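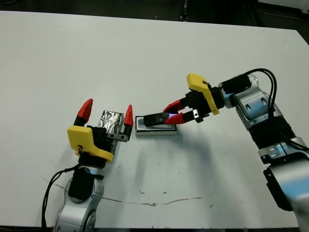
Public Meeting Safety Checklist: Candidate Forum, Mander Hall
Walk-through: Thursday, 4:30 p.m.
Checked by: Chinyere Yusuf
Copy to: Young-sook Noh, township clerk

1. Posted capacity
Sign by the main door says 274. We set out 241 chairs. OK.
Comment: Standees count toward the limit. Door staff should stop entry at 274 and send people to the overflow room.

2. Exits
Front and side doors open freely. Rear door sticks at the bottom.
Comment: Needs planing before the forum. Clultier side of the building only, the other rear door is fine.

3. Aisles
Center aisle clear. Left aisle too narrow at row 13.
Comment: Take out the two end chairs in that row. Recheck after the press riser goes in.

4. Separate entry for candidates
Side door, Anozie Street. OK.
Comment: Both campaigns have agreed to use it. Supporters with signs stay on the front walk and keep the ramp open.

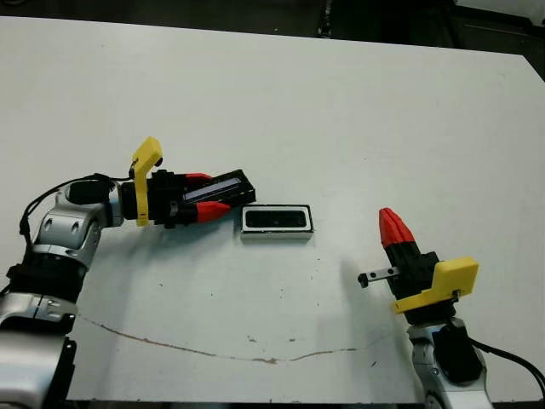 5. Cables and sound
Floor microphone cable crosses the center aisle. Not OK.
Comment: Run it along the wall or tape it down its full length. Same for any press cables.

6. Elevator
Otis car, inspection certificate current. OK.

7. Handouts
450 printed agendas, still in boxes by the side exit.
Comment: Move to the lobby. Nothing gets stored in front of an exit, even for an hour.

8. Disruptions
Moderator has the script for calling a recess. Police liaison number is missing from the sheet.
Comment: Y. Noh to add it.

Open items: 2, 3, 5, 7, 8. Recheck one hour before doors open.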